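I spent most of September trying to get a police report out of the town of Todcombe, and a few people have asked how it went, so I'm writing it down in one place.

The background is short. A patrol car hit my parked car on Hoscombe Road a little after 9 in the evening. I was inside eating dinner. By the time I got out there, the officer was already taking down the plate number and he was polite about it. He gave me a card with an incident number and told me the report would be ready in a few days. My insurance company wanted the report before it would do anything at all.

I called the records desk after a week and was told the report was "under supervisor review." I called again a few days later and got the same answer. The third time, the clerk told me that any crash with a department vehicle goes through an internal review first, and that the public copy isn't released until that's finished. Fine, but how long does that take? She didn't know. There was no set time that she was aware of.

So I went to the public records law. If you've never used it, the main thing to know is that a phone call usually doesn't start any clock. A written request does. I had lost two weeks calling a desk that had no duty to call me back. I filled out the form on the town website, which wanted the incident number, the location, and a description of the records. I wrote one sentence asking for the crash report, the photos, and any dash camera video.

The town uses a system called Zirnport for all of this. You make an account, you get a tracking page, and the page shows a colored bar that is supposed to fill up. Mine stayed on the first section for 15 days. Then I got a message saying my request was "overly broad" and would I like to narrow it. I wrote back that it concerned one crash, on one street, on one evening, and that I didn't see how to make it narrower. The bar moved the next morning.

After that came the cost estimate. The report was free to me as the owner of the car. The photos were free too. The video was going to be $84, because someone had to watch it and blur faces and license plates before it could go out. I asked whether I could come in and look at it at the station instead. The answer was no, the same redactions would apply either way.

I thought about it for a day and decided to skip the video. The report turned out to be enough. It's three pages long and it says what happened: the officer was turning around to go to another call, misjudged the space, and struck the rear left corner of my Hattori. The supervisor marked it as preventable. I have no complaint with any of that. It was a small accident and he wrote it up fairly.

My complaint is with the wait. If I had backed into the patrol car, I'm pretty sure there would have been a report by morning, and a ticket with it. When the department is the one that did the hitting, the paper goes upstairs and sits there. I don't think anyone was hiding anything. I think there's no deadline on the internal review, and things without a deadline slide.

I went to the public comment part of the town council meeting and said more or less that.

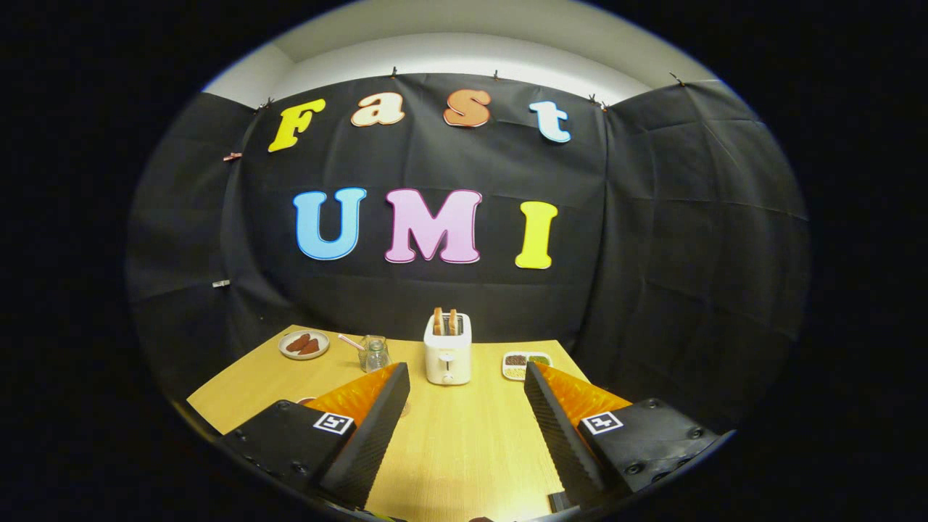
You get three minutes, and I used maybe two. I asked for a written time limit on releasing reports when a town vehicle hits somebody's property. One of the council members asked the chief if he would object to that, and he said he'd have to look at staffing. They said it would go on a later agenda. I'll go back when it does.

If you're in the same spot, put the request in writing on the first day, even if the desk tells you to wait. Keep the confirmation email. Ask for the report by itself and do the video as a second request, so one doesn't hold up the other – I would have saved a week that way. And take your own pictures of the damage that night, with the street sign in one of them.

The claim form for the town is separate from all this and has to be mailed, with a copy of the repair estimate. Mine cost me $50 to get from the body shop, and I've added that to the claim. The car is drivable. The tail light is taped up until the part comes in.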